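# About Vornano

Vornano writes software for robot arms that handle small, ordinary objects. We started in Nadton with one arm and a control loop that ran too slowly. There are now 17 of us, most of them programmers.

We sell three products, which can be used together or separately.

**Mernari** is our motion planner. It takes a goal and a model of the workspace and returns a path the arm can follow. It replans while the arm is moving, so a shifted part doesn't mean starting over.

**Lodhi** is the perception package. It finds objects and estimates how they are turned — thin, flat items on a tabletop are the case we have spent the most time on. The output goes to Mernari or to any planner that accepts a standard pose message.

**The controller** has no name of its own. It runs at 1000 Hz and supports 7 arm models.

Before each release we run 226 test tasks on real hardware. Sorting cutlery into a tray is one of them, and it has turned up more planner bugs than any other. 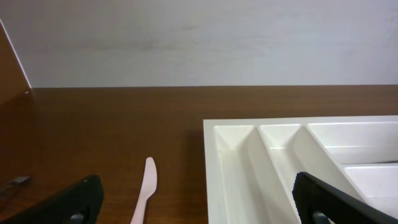
A release that fails a task it used to pass goes back to the team that made the change. We keep the logs from every run, and customers on a support plan can ask for them.

Most of our customers are integrators and university labs. If you want to try the software, write to us with your arm model and operating system, and we will send a trial license and the setup guide.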